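I caught So-ying Mak at 7:30 in the morning, which was her idea and definitely not mine. She coaches the defensive line at Pundanell, she'd already been through two hours of film, and she was eating cold noodles out of a jar. The Sindum game was coming up and she wanted to talk about it, so off we went!

"Everybody asks me about their quarterback," she said. "Fine, he's good. I'm more worried about the left guard. He gets his hands inside so fast that my kids are blocked before they've even picked a gap."

I brought up the rushing numbers (Sindum ran for 1,861 yards in the regular season, and I'd been dreading it on her behalf) and she just shrugged. "A big chunk of that came late in games they were already winning. Look at their first quarters. They're pretty ordinary."

She's a big believer in first quarters. Last time out, against Indow, her defense gave up a touchdown run of 86 yards on the second snap, and she still brings it up without being asked. "Two guys in the same gap. I drew it up for them the next morning and they both pointed at each other."
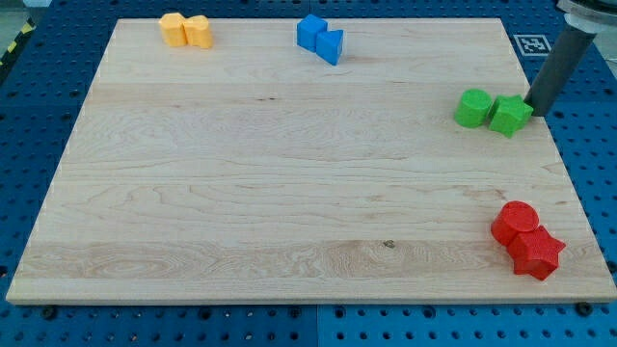 On the line that won't sit still

The big question was Tai, the nose tackle, who missed the last couple of practices with a sore ankle. Will he play? So-ying gave me a long look over the jar.

"He'll tell you he's playing. He told the bus driver he's playing. I want to see him push off that foot first." If he does go, she'd like to keep him under 30 snaps and save him for short yardage, and I think that's smart, even if it makes me nervous.

I asked for a score before I left. She wouldn't give me one. "Low," she said, already reaching for the remote. "If it's high, we did something wrong."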